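Feson Names Xolani Matlala Director of Apprenticeships

Saturday, August 11, 2018 - Feson today announced the appointment of Xolani Matlala as Director of Apprenticeships. Matlala joins the company from Mistier, where he spent nine years in workforce training, and will oversee the paid two-year program that Feson opened in May.

The program currently enrolls 46 apprentices. Each completes 2000 hours of supervised work, with evening classes in math, drafting and technical writing held at the Kárason campus.
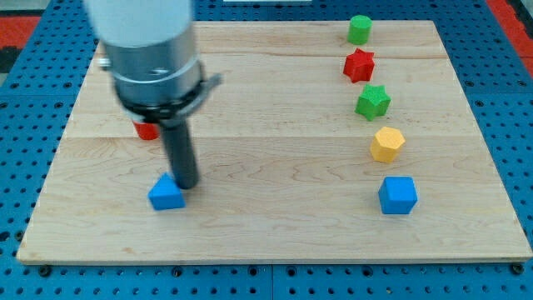

Feson received 1264 applications for the first class, many of them from adults changing careers. Matlala's first task will be a review of the selection process and of the schedule offered to parents and shift workers.

"Tuition should not decide who gets to learn a trade," said Matlala. "Our apprentices earn a wage from the first day, and I intend to keep it that way."

Applications for the next class are open through the Bundix online portal. Classroom places are limited - early application is advised.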